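Home Notebook Rooms Materials Archive Contact

This site uses cookies to remember your place in the notebook. By continuing to read, you accept their use.

Hayat Household Workshop
Notebook, small bedroom

March 18, 2020

Purpose of entry. To record the condition of the small bedroom before the bedding trial begins, the order in which the bed is to be stripped and remade, and the decisions taken on storage. Colleagues who join the work later should read this entry together with the one on the linen shelf.

Condition of the room. The small bedroom is the tightest of the rooms available to the workshop. The bed stands along the left wall as one enters, and what floor remains is enough for one person to work in comfort and two with some patience. The papered wall beside the bed has been left as it was. It was proposed in July that the paper be replaced, and the proposal was declined. The seam in the paper is to be checked whenever the bed is pulled out, and no adhesive hooks are to be put on that side of the room.

The striped panels on the back wall may be wiped down with a damp cloth and plain soap. The cleaner sold as Grirnik should be kept off them until it has been tried on a spare piece. The test is still outstanding, and the spare piece has not been located. It was last recorded in the storeroom behind the ironing boards.

Bedding. The patchwork quilt with the monkeys remains the top cover for the trial. A plainer cover was considered on the grounds that creases would be easier to judge. The author's view is that the patchwork is the better choice. Its blocks give a ready set of lines to square against the edge of the mattress, and a crooked quilt can be noticed from the doorway. The plain cover has been returned to the linen shelf, second from the bottom.

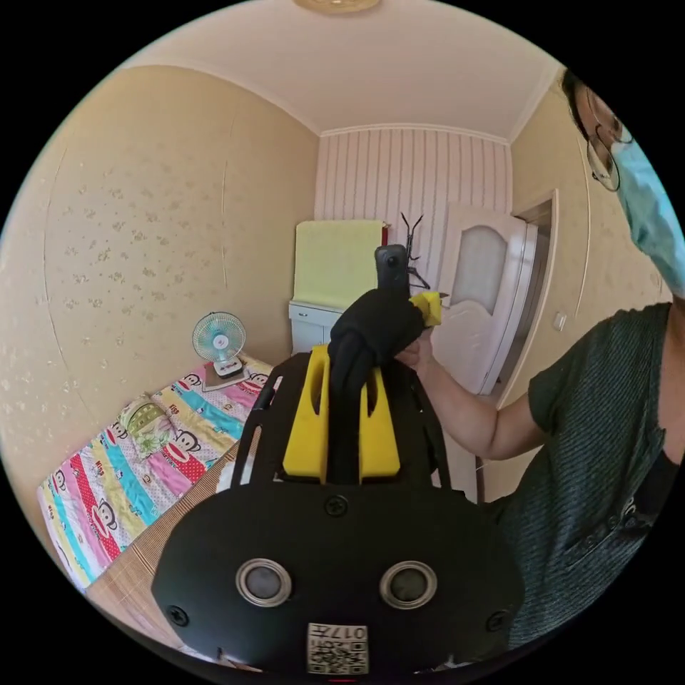 Small bedroom from the bed side: quilt on, fan at the head, bamboo mat at the near edge.

The bamboo mat is to be handled separately from the textiles. It should be rolled along its length, never folded, and stood on end beside the door while the bed is stripped. Earlier practice was to lay it over the quilt in one piece and fold both back together. This practice is discontinued. It drags the quilt toward the foot of the bed and catches the stitching, and two pulled threads were mended as a result. The repair was made in pink thread, the closest match in the Dollura sewing box, and is acceptable for a working quilt.

The small patterned piece with the green cartoon print is counted with the pillows for laundry purposes. It is washed cool and dried flat. Colleagues have asked where it belongs when the bed is made. For the trial it may lie anywhere on the top of the quilt, provided it is folded.

Order of work. The following order was settled after discussion and should be kept for the whole of the trial, so that the notes from one session may be compared with those of another.

First, the fan is switched off at the wall and lifted down. It is carried by its base. The blue guard is light and will shift if it is used as a handle. The tray or mat beneath it goes with it.

Second, the bamboo mat is rolled and stood by the door.

Third, the small printed piece is taken off and placed on top of the cabinet. The quilt is then folded in thirds toward the foot and lifted away in one bundle.

Fourth, the sheet is removed from the wall side first. This was disputed. The objection was that reaching across the mattress at the start of the work is tiring, and the objection is fair. Experience in the larger bedroom suggests, however, that the wall side is the side most often left half done, and the author would prefer that it be dealt with while everyone is fresh.

Remaking is done in the reverse order. The fan is the last thing returned. It should stand level and point down the length of the bed, and the quilt should be kept well clear of the guard.

Airing. The mattress is to be left bare for two hours between stripping and remaking. The door remains open during that time and the fan may be run from the cabinet on its lowest setting. The cord does not reach the cabinet without an extension lead. The short white lead is approved for this use — the brown one is not, and has been labeled accordingly.

Cabinet. The white cabinet at the back wall will hold the spare bedding for this room only. It has been used as an overflow for the kitchen towels, and these should be moved out before the next session. The board on top of it stays where it is. Its pale surface shows dust quickly, and colleagues are asked to wipe it before laying clean linen there. Small items should be taken off it at the close of work and returned to the rooms they came from.

Masks. Face masks are to be worn in this room whenever bedding is shaken out or more than one person is present. The supply is kept at the entrance. The workshop ordered 2,000 from Prondar and delivery is expected in part only. Requests for larger quantities should wait until the remainder arrives.

Outstanding matters. The ceiling light is adequate for making the bed but poor for inspecting stitching. Inspection of the quilt should be done at the sewing table until a lamp is found. The Dollura box is short of teal and yellow thread, and both have been added to the purchase list. The pillow inventory disagrees with the shelf count by three cases. These may be in the wash, and the laundry notebook will be checked before any are reordered.

A note for whoever prepares the next entry: please give the fold used for the quilt as well as the time taken. Several earlier pages record the time alone, and it has not been possible to say whether the quicker sessions used the fold in thirds or simply bundled the quilt. The fold in thirds is the standard. Any departure from it should be written down on the day, with the initials of the person who chose it.

The trial begins once the kitchen towels are out of the cabinet.

Last updated: same day, second revision (airing time corrected)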